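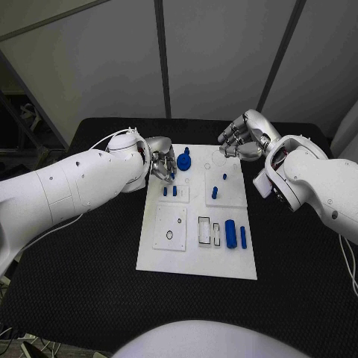
Greenhouse range inspection, Norgate site, houses 2 and 4. Carried out 22 Dec 2019 for the winter shutdown period. House 4 was heated and carrying vegetable plugs. House 2 was drained down and had no crop in it. Comments are written against each item and the result is given as OK, Fix, or Stop use. Small parts for the seeder and boom should be kept laid out on a board so that a missing one shows up before the line is started. The parts drawer in house 2 does not do this and is marked down under item 6.

1. Walkways and floors
Center aisle clear, both houses: OK
Hoses hung up after use: Fix. Two hoses left across the aisle in house 4, near the mist bench.
Drain covers seated: OK in house 4. One cover in house 2 rocks when stepped on. Fix.
Algae on concrete: Fix. Heavy at the north door. Scrub and treat before the January seeding crew starts.

2. Heaters and fuel
Unit heaters, flame color and ignition: OK
Flue joints tight: OK. One hanger strap is rusted through at the top and has been wired for now. Replace the strap.
Combustion air intake clear: OK
Gas shutoff labeled and reachable: Fix. The shutoff in house 4 is reachable but the label has faded to blank.
Low temperature alarm tested: OK. It called the office phone and the on-call phone.

3. Electrical
Covers on all boxes: Fix. Cover missing on the box behind the Kurnska fan controller.
Ground fault outlets tested: OK, except the outlet by the potting bench, which did not trip. Stop use. It has been taped over and tagged.
Cords: no damaged cords in use. One cord with a split jacket was removed.
Clear space in front of panels: Fix. Empty trays were stacked in front of the main panel again. This was also noted in June.

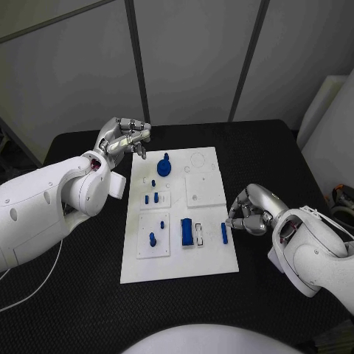

4. Vents, fans and curtains
Ridge vents open and close fully: OK in house 2. In house 4 the last section stops short. The rack is worn and should be ordered with the next parts order.
Fan guards in place: OK
Fan belts: Fix. Belt on the east fan is glazed. A spare is on the shelf.
Shade curtain cables: OK. No fraying found. Grease the pulleys.
Inflation blower and poly: OK. One patch lifting at the corner, low priority.

5. Chemical storage and handling
Storage room locked: OK
Safety sheets present: Fix. The binder has no sheet for the new growth regulator from Bhat. Ask the supplier for a copy.
Liquids stored below powders: OK
Eyewash station flow and date: Fix. Flow is good. The weekly tag has not been signed for several weeks.
Respirator cartridges in date: OK
Reentry signs: OK. The sign holder on the house 4 south door is cracked but still readable.

6. Seeder, boom and conveyors
Emergency stops tested: OK, every stop on the Jastari seeder and on the conveyor.
Belt guards: Fix. The guard at the discharge end is held by one bolt. It needs both.
Nozzle set complete: could not confirm. The parts were mixed in the drawer with old fittings. Sort them and lay them out.
Boom end stops: OK
Pressure line at the boom: a slow drip at the first coupling. Fix.
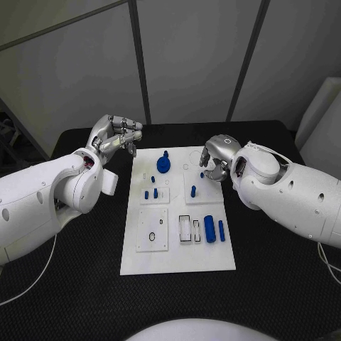 Robot arms and parts board.

7. First aid and fire
Extinguishers charged and hung: OK
First aid kit stocked: Fix. Low on large bandages and no tweezers.
Exit doors open from the inside without a key: OK
Emergency numbers posted: OK at the office. Not posted in house 2.

Follow-up
The outlet under item 3 stays out of service until it is replaced and tested. The gas label, the missing box cover and the conveyor guard are to be done before any seeding. Other Fix items have 18 days. Parts and labor for the whole list are estimated at $415, not counting the vent rack. Return the signed copy to the office and leave the second copy in the folder by the house 4 door.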